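July 2019 is almost finished and I am still practicing the slow movement every morning. In August our wind quintet plays in Mornden, and my oboe part has 66 bars without a good place to breathe.

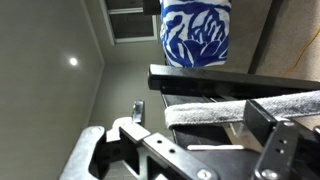 Rehearsals

We have 5 left. Fiona Morrison wants a faster tempo - I don't.
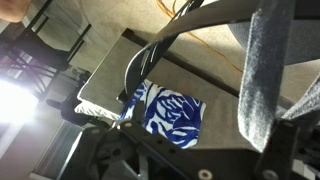

Blue and white cloth, folded.

After my last post I asked which reed to use for the El Fassi piece.

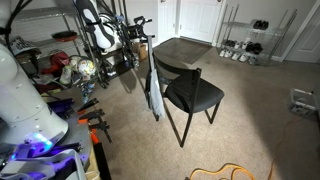 Sanaa Younis wrote: Take the softer one, the low notes will thank you.

I will try it tomorrow.

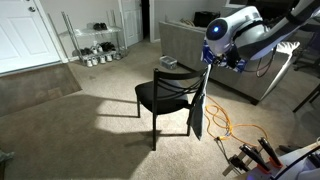
By the black chair.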